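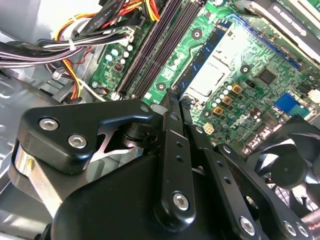 gravelpit_gus
I want to talk about hand-me-down computers and the families who inflict them on each other. My sister-in-law has decided that her old desktop is now my problem. She calls it a gift. It's a tower with a green motherboard, like every tower I have ever been given, and she would like it to become a homework machine for my nephew by October, at which point I assume it will come back to me with jelly in it. The shop in Witcombe wants $139 to "assess and refresh" it. A refurbished one from Stonora is $378 with a warranty. Or I do it myself for the price of some memory and my remaining goodwill. What do people here do? Do you fix the family junk or do you say no?

pellet_stove
You say no. You say it once, early, and you say it in front of witnesses. I fixed one laptop for my uncle and I am now responsible for his printer, his thermostat and his opinions about his printer.

mrs_tidewater
Oh, don't listen to that. I've passed machines down through three kids and a pile of cousins and it's a lovely thing to do (when it works). Wipe the drive, put in a clean one if you can afford it, add memory, done. A kid writing book reports does not need $378 worth of anything.

gravelpit_gus
I like the sound of "done." How long does "done" take?

mrs_tidewater
An afternoon. Two if you stop to look at the old photos on the drive, and you will.
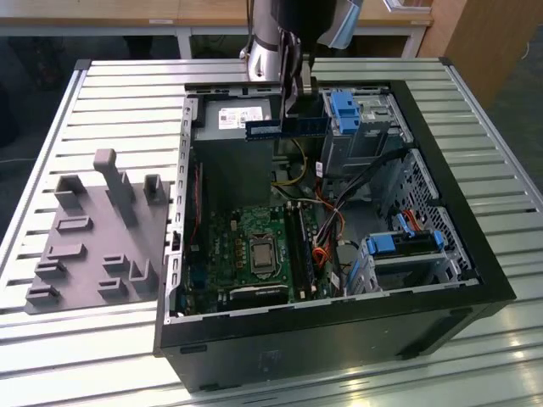
One more thing about those photos. Get them off before you wipe anything, and ask her in writing whether she wants them. I once erased what I was told was "nothing important" and it was an entire vacation. I still hear about it at Thanksgiving.

hexnut_larry
Disagree with the "just add memory" school. People bolt new parts onto a machine that was slow when it was born and then act surprised. Look up the processor first. If it's too old for a current version of Windows, you're putting a new roof on a shed. Buy the Stonora and give the old one to the county recycling people.

mrs_tidewater
Larry, it's for spelling words.

hexnut_larry
It's for spelling words until the school sends home some portal that needs eleven tabs and a video call. Ask me how I know.

pellet_stove
How do you know, Larry

hexnut_larry
My daughter's school uses something called Mallomico. It does attendance, homework and the lunch menu, and it does them all at the speed of a glacier with a bad hip. On our old desktop it took so long to open the lunch menu that lunch was over.

gravelpit_gus
They use Mallomico too. I had hoped it was a snack.

offramp93
Nobody has mentioned Linux so I will, and then everyone can be mad at me. I put it on a machine older than my marriage and it runs fine. Mallomico opens in the browser like anywhere else. Total cost to me was a used memory kit and a flash drive I already owned.

pellet_stove
And who does the nephew's mother call when something looks different from how it looked yesterday?

offramp93
Me. She calls me. But she was calling me before.

hexnut_larry
I'll give offramp half a point. Linux is fine if you live in the house. Gus doesn't live in the house.

gravelpit_gus
I live 2 miles from the house, so the worst of both.

Update for those keeping score. I talked to her Thursday. The photos are "probably important." She also let slip that the tower was a hand-me-down to her in the first place, from a coworker at Macedo, so I'd be the third owner and the first one to read the manual. I told her I'd try memory and a new drive, and if Mallomico still chokes she buys the Stonora and I get to keep the carcass.

mrs_tidewater
Good! Check which memory the board takes before you order. The old kinds won't fit the new slots and the store will be very polite about not taking it back.

pellet_stove
Did you get the part about Stonora in writing?

gravelpit_gus
I got it in a text with a thumbs up.

pellet_stove
So no.

hexnut_larry
Screenshot it. And vacuum nothing, use canned air, outdoors.

gravelpit_gus
Ordered the memory. Will post again when the kid has broken something.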